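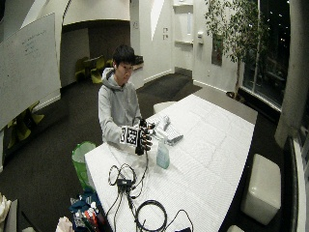 Keyboard types double letters after cleaning, can I save it?

Posted in May by Wafula Lukumay

I have a white keyboard from Tikwood, 2 years old. On Tuesday I cleaned it with a damp cloth and now the E and the space bar write two times. I tried another USB port and it is the same. A new one costs 3000 in the shop here and I would prefer not to pay this. Is it the water, or is it finished?

Elibariki Makori
Probably some moisture is still under the keys. Unplug it and leave it upside down on a towel for 60 hours, please do not use a hair dryer. After this, pull off only the two bad keys and clean below them with a cotton stick and a little alcohol. For the space bar be careful, there is a metal wire under it and it is difficult to put back. I broke mine this way.

Obura74
just buy new

Illwood
Did you check the settings also? In the keyboard settings there is "repeat delay". If it is very short, every key can repeat. But you say only two keys, so I think the first answer is better. Write us how it went.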